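Play in the Left Jaw

A short story

The left jaw had started to lag on the crumpled bags. It closed on bread well enough, and on the paper cup, but anything thin slid out at the bottom where the pads should have met.
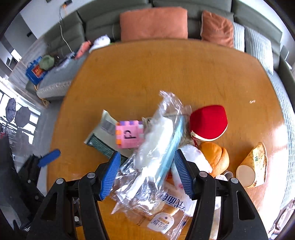

Natsumi Oshima

Ruth had the right-hand Emum apart on her knees by ten past eleven, and then found that it was the other one that was faulty. She put it back together. Four caps, four washers, the link arms in the order they had come off. She held it up and squeezed the trigger and the jaws came in evenly, blue pad to blue pad, as they always had.

"Wrong one," she said.

"I did say left," said Colm.

"You said the left jaw. You didn't say the left tool."

He was at the table, moving a bread roll with his finger to where the sheet said it should be. They had 58 clearings to do in the flat before the end of November and they had done 40. Each one went the same way. Things were put out on the table, and then one of them put the things in the bin with the tools, or put back the things that were to be kept. The pink block with the P on it was to be kept. Colm had thrown it away twice.

She took the left tool to the sofa and moved a plush toy along to make room. The manual from Devden said to check the pads first, so she did. She pressed each one with her thumb and looked along the edge for lifting. The glue was sound. The texture had filled with crumbs near the tip and she worked them out with a dry toothbrush, going along the grooves and then across them. After that she wiped both pads with the cloth and waited.

"What are you waiting for?"

"It says two minutes."

The next page said to open the jaws fully and measure between the tips. She got 48 on the steel rule, which was right. Then she closed them slowly on a strip of paper and pulled. The paper came out from the bottom half with no trouble at all. At the top it tore.

So it was the pivots. She held the frame still in one hand and rocked the left arm with the other, and there it was, a small knock that she felt more than heard. The outer cap was fine. The inner one, nearer the pad, turned under her fingernail.

She took it off. The washer behind it had worn thin on one side, and there was black dust round the hole. She tipped the spares out of their bag on to the sofa cover. Niazi, who had run the flat before her, had kept them all in one bag and had written nothing on it.

"There are three sizes in here," she said.

"Try the middle one."

She tried the middle one. It was too tight and the arm would not drop under its own weight, which the manual wanted it to. She took it off again and tried the thin one with a spot of grease, put the cap back, nipped it up until it stopped, and backed it off a hair. The arm dropped. She rocked it and there was no knock.

Paper at the top, paper at the bottom. It tore both times.

"Do the zero," said Colm.

"I'm doing the zero."

Jaws shut, hold the button for 10 seconds, jaws open, let go. The light went from amber to green. She did it a second time, having counted too fast the first, and wrote the date and "L tool, inner cap, thin washer" in the book. Under it was Niazi's last entry, which said only "L tool again".

She read that twice and did not mention it.

They took a tool each and stood over the bin. Colm dropped a wrapper in and Ruth reached down with the left one, wide open, to lift it back out. That was the test they had agreed on, being harder than anything on the sheet.

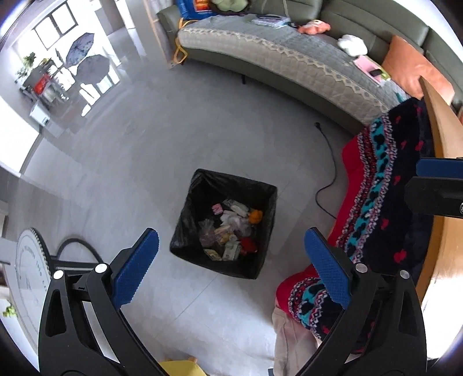 Jaws open over the bin.

She got it by the corner. It came up over the rim, swung there, and stayed in the pads while she walked it to the table and back.

"Again," she said.

They did it with tissue and then with a clear bag. The bag slipped once, but she had taken it badly, too near the tip, and the next time it held.

Colm looked at the clock. "We could get one in before Gasten rings."

"Set it out, then."

He went back to the sheet and read down it with his finger. Ruth put the spare washers into three envelopes and wrote the size on each, and on the one with the thin washers she also wrote "order more".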